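Why Does Toast Go Brown?

Put a slice of white bread in the toaster, wait a couple of minutes and it comes out brown. It smells different, it tastes different and it crunches when you bite it. Nothing has been added to it except heat. So where did the brown come from?

What bread is made of

Most bread is made from flour, water, salt and yeast. Yeast is a tiny living thing, a kind of fungus. It feeds on the sugars in the dough and gives off a gas called carbon dioxide. The gas makes bubbles, and when the bread is baked the bubbles leave the holes you can see in every slice.

Flour comes from ground-up grains of wheat. It contains a lot of starch, which is made of long chains of sugar joined together. It also contains protein, which is made of smaller parts called amino acids. You will need to remember sugars and amino acids for the next bit.

First the water goes

A slice of bread feels dry but more than a third of it is water. When the slice gets hot, the water near the surface turns to steam and drifts away. You can sometimes see the steam rising out of the toaster.

Water boils at 100°C. While there is still plenty of water in the outside of the bread, the surface can't get much hotter than that, and it stays pale. This is why a slice of bread in the toaster doesn't seem to change at all for the first minute.

Then the colour comes

Once the surface has dried out, it heats up quickly. When it is well past the boiling point of water, the sugars and the amino acids begin to react with each other. They break up and join together in new ways and make hundreds of new substances. Some of these are brown. Others float up into the air and reach your nose, and they are what you notice when somebody is making toast downstairs.

Scientists call this the Maillard reaction (say "my-yar"). It happens in a lot of other foods too. It gives the brown crust to a loaf, the brown outside to a roast potato and a good deal of the flavour to chocolate and coffee.

If you leave the toast in for too long, the heat goes on breaking things down until the surface is mostly carbon. Carbon is black and bitter. Scraping it off with a knife gets rid of the worst of it, but the toast will still taste a bit burnt.

What happens inside a toaster

A toaster has thin metal wires running along the sides of each slot. They are usually made from a mixture of nickel and chromium. When electricity passes through them it has to push its way along, and this makes the wires so hot that they glow orange.
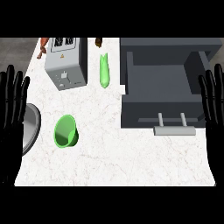

A silver-grey toaster from above, with its two bread slots side by side.

The heat travels from the wires to the bread mostly as infrared radiation. Your eyes can't see infrared, but your skin can feel it. It is the same kind of heat you feel on your face when you sit near a bonfire.

Toasters use a lot of power for their size. A small one might be marked 900 watts, and a big one for four slices uses more. Luckily they are only switched on for a few minutes at a time.

When you push the lever down, a rack lowers the bread and a magnet or a catch holds it there. A timer decides how long it stays. When the time is up, the rack is let go and a spring pushes the toast up.

Toast before toasters

People made toast long before there was electricity. They held bread near a fire on a stick or a long fork, or leaned it against a hot stone. The kitchen museum in Titport has 52 toasting forks on one wall, and the longest is taller than most children in Year 3. Cooks needed long handles to keep their fingers away from the flames. They also had to turn the bread round halfway through, as only one side faced the fire.

The first electric toasters worked in the same way. You had to watch them and turn the bread yourself. Toasters that popped up by themselves came later.

Try it yourself

Ask a grown-up to help you with this one.

You need two slices from the same loaf. Leave one out on a plate overnight and keep the other in the bag. In the morning, toast them both together on the same setting.

Look at the colour of each slice. Which one is darker? Think about how much water was left in each of them.

Staying safe

Never put a knife, a fork or your fingers into a toaster. If some toast gets stuck, tell a grown-up. They should switch the toaster off, unplug it and let it cool down before they get the toast out.

Words to know

Amino acids: the small parts that proteins are made of.
Infrared: a kind of radiation that carries heat and that we can't see.
Starch: long chains of sugar, found in flour, rice and potatoes.
Yeast: a tiny fungus used to make bread rise.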